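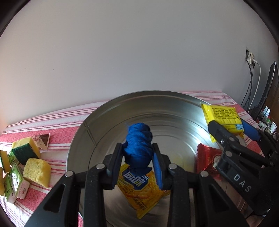 Round steel basin, brushed finish, with ridged base and rolled rim

The Skorkcombe basin is the one we reach for at home, and I suspect you'll find plenty of jobs for it too – soaking the footy socks, rinsing silverbeet from the garden, or carrying pegs out to the line (my mum swears by hers for pavlova, but that's another story!). Wash it in warm soapy water and dry with a soft tea towel to keep the colour bright.

Price: $33
Delivery: $9 anywhere in Australia
Warranty: 2 years

Questions? Ask for Anjana and she'll happily have a chat.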